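Garment Folders and Sorters, Tovar Clothing Room
Part-time, paid, mornings and early afternoons

We are looking for a few patient people to join us at the folding tables this September. Tovar is a secondhand clothing room that gets clean, good-quality clothes to families, shelters and schools, and we have had such a generous summer of donations that our shelves are full and our regular crew could really use some company. Last month alone we passed along 2000 pieces, and every one of them was folded by hand before it went out the door.

You do not need any experience in retail or laundry. If you have ever stood over a basket at the end of a long day and found the folding part rather soothing, you may be just who we are hoping to meet. Yesenia Ledesma, our floor lead, will show you how we do things, and she is happy to show you again (and again, if it comes to that – fitted sheets have humbled most of us).

About the work

Most of your shift will be spent at one of the white tables, working through whatever has been sorted for you. T-shirts and pants are quick to learn. Sweatshirts and long-sleeved tops take a little more care, as they are bulky and like to spring open again. For those we use a long fold first: the garment is laid out flat, brought in lengthwise until it makes one long bundle across the table, smoothed from the middle toward the ends, and only then folded down to shelf size. Wrinkles at this stage are perfectly fine and come out with the flat of your hand. Printed lettering should end up facing out on the finished piece, so people can see what they are choosing. 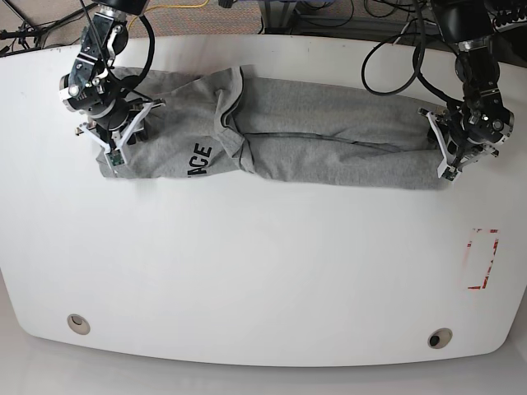
What you will be doing

Checking each piece for stains, holes and missing buttons before you fold it
Folding to our shelf sizes and stacking by type and size
Filling family bundles from a written list, usually 7 pieces to a bundle
Keeping your table clear and wiped down between batches

What we ask of you

You should be comfortable standing for a good part of the shift, though we do have tall stools and you are welcome to use them. You should be able to lift a full bag, roughly 50 pounds at the very heaviest, or be willing to call over a neighbor to share the load. We would love people who can commit to at least two shifts a week through the end of the season.

Hours and pay

Shifts run from 8:30 to 12:30, or from 12:30 to 3:30. Pay is hourly, with the same rate for everyone who starts, and Elias Sabbagh will go over it with you when you call. There is coffee all day and a shared lunch between the two shifts, which you may join whichever one you work.

How to apply

Stop by the front desk at 554 Munis Street any morning and ask for Elias or Yesenia, or leave a short note with your name, a phone number and the hours that suit you. No résumé is needed. We will invite you in for a paid trial shift, and you can decide afterward if the work is a good fit for you.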